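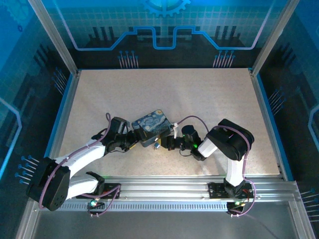
Box with rounded corners, a dark gray base and a starry-night pattern on its top

A picture tin is a small box, usually of thin metal, whose lid carries a printed picture. Most picture tins sold today are rectangular with rounded corners, small enough to fit in a pocket, and decorated with a reproduction of a well-known painting. They are sold in gift shops, stationery stores and candy stores, either empty or filled with mints, pins, cards or similar small goods. Other names include art tin, gallery tin and, among some older dealers, lid box.

The term is normally limited to boxes where the picture is the main feature of the lid. A tin that carries a brand name with a small picture beside it is usually classed as an advertising tin, although collectors do not always agree on where one ends and the other begins.

Shape and construction

The common picture tin has two main parts, a base and a lid. On the simplest kind the lid lifts off completely and is held on by friction. Hinged tins have two small tabs along one long side that hook into slots in the base. Sliding lids are less common and are mostly found on very flat tins.

Tinplate, a thin sheet of steel with a coating of tin, is the usual material. Aluminum is used for lighter boxes. The corners are rounded because a flat sheet can be drawn into a curved corner in one press stroke, while a square corner has to be cut, folded and sometimes soldered. A rounded corner also leaves fewer sharp points to wear through a pocket or bag.

The edge of the metal is normally rolled under to make a hem. On many tins this shows as a plain border around the picture. Makers may leave it as bare metal or coat it in a solid color, with gray, black and gold the most frequent choices. A border makes small errors in placing the print harder to notice.

Sizes are not standardized. A typical pocket tin is 90 mm long, and makers often describe their ranges by what fits inside: a deck of cards, a set of pencils, a pair of earrings.

Printing

There are two usual ways of putting a picture on a lid. In the first, the flat metal sheet is printed before it is shaped. A white base coat goes on first, followed by the colors and then a clear varnish, and the sheet is baked to harden the coatings. The lids are then punched out and pressed. The ink and varnish have to be flexible enough to stretch at the corners without cracking.

In the second method the lid is pressed first, and the picture is added as a label, a transfer or a direct digital print on the flat top. This costs less for small orders. The picture normally stops short of the curved edge, so the border is wider than on a tin printed in the sheet.

Some lids are embossed so that parts of the picture stand up from the surface. Embossing has to line up closely with the print. When it does not, the raised outline of a star or a roof appears next to the printed one, a fault dealers call a ghost edge.
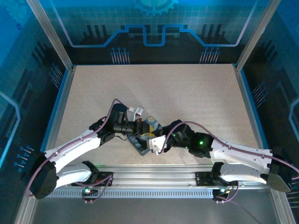 Night-sky pattern in dark blue, light blue and yellow, bordered by a dark gray edge

Subjects

Landscapes, flowers, cats and paintings of the sea have all been used widely on lids. Night skies are among the most common subjects, and The Starry Night is a particular favorite. Its strong curves and limited range of blues and yellows remain readable when the picture is made very small, and the bright stars stand out even where fine detail is lost.

Lids rarely have the same proportions as the paintings they reproduce. The maker has to crop the picture, stretch it slightly or add a border. Cropping is the usual answer. On night-sky tins, the bottom of the landscape is often trimmed to leave more room for the sky, and two tins with the same subject may show noticeably different parts of it.

Color also varies. The same picture may be a deep navy on one maker's lid and closer to turquoise on another's, depending on the base coat, the varnish and the file the printer worked from. A matte varnish tends to soften dark areas, while a gloss varnish makes them look deeper but shows fingerprints.

Makers and series

Netley began making picture tins as a sideline to its tea canisters. Its first gallery series had 8 subjects, all with lift-off lids, and is known for a thick rolled rim that later series dropped. Brulden, a competing firm, sold hinged tins filled with fruit drops and printed the title of the picture inside the lid.

Durrani tins were made in smaller numbers, with one run limited to 500 boxes. The designs were chosen by Sadia Gilani, who preferred cropped details to whole pictures and had three versions of the same night sky drawn up before settling on one. The Cumanari range came later and used digital printing on plain pressed lids.

Unmarked tins greatly outnumber marked ones. Where there is no name on the base, collectors compare the rim, the hinge tabs and the inside coating. Junaid Bangash's handlist of pocket tins sorts them by rim first and by picture second, an order that many dealers have since taken up.

Collecting and condition

Collectors look first at the lid. Scratches through the varnish, dents and rust along the rim all lower the price, and a lid that no longer closes evenly is usually a sign that the base has been bent. Wear is heaviest at the corners, where the coating was stretched during pressing – a bright spot of bare metal there is normal even on a tin that has been handled very little.

Original contents add value only when they are unopened. Paper inserts are more often lost than the tins themselves, and a Brulden tin with its folded leaflet is harder to find than one without. Replacement lids are a known problem. A lid and base from different makers may fit well enough to pass, but the color of the inside coating seldom matches.

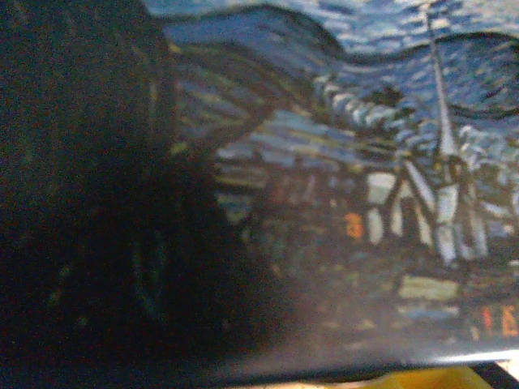
Can a picture tin be washed in a dishwasher?

It should be washed by hand. Dishwasher detergent can dull the varnish, and water trapped in the rolled edge leads to rust that spreads under the print. A soft cloth with a little mild soap is enough for most tins, and the box should be dried right away and left open until the seams are dry.

Storage and care

Tins keep best in a dry room, away from direct sun. Blues hold up fairly well in most printing inks, but yellows and reds can fade, and a faded night sky may lose its stars long before the rest of the picture changes. Stacking is safe if a sheet of plain paper is placed between the boxes. Rubber bands should not be used to hold a lid shut, as they can stick to the varnish. 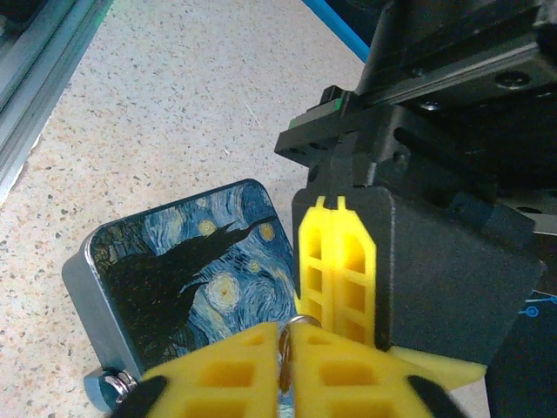 Light surface rust on the underside can be rubbed off with a dry cloth or a soft pencil eraser. Anything stronger, including steel wool, will take the coating with it. Dents in a lid are sometimes pressed out from the inside with a wooden spoon, though the varnish on the outside may crack in the process, and Brenda Montecinos's guide to small tins advises leaving shallow ones alone.

Other uses

Empty picture tins are often kept for storage. Sewing needles, guitar picks, stamps, fishing hooks and spare screws are common contents. Watercolor painters fit them with small pans of paint, using the inside of the lid for mixing. Tins that once held food are generally safe for dry candy if the inner coating is whole, but one that has been used for hardware or paint should not go back to holding food.

See also

Advertising tin
Biscuit tin
Pillbox
Snuffbox
Tinplate
Trinket box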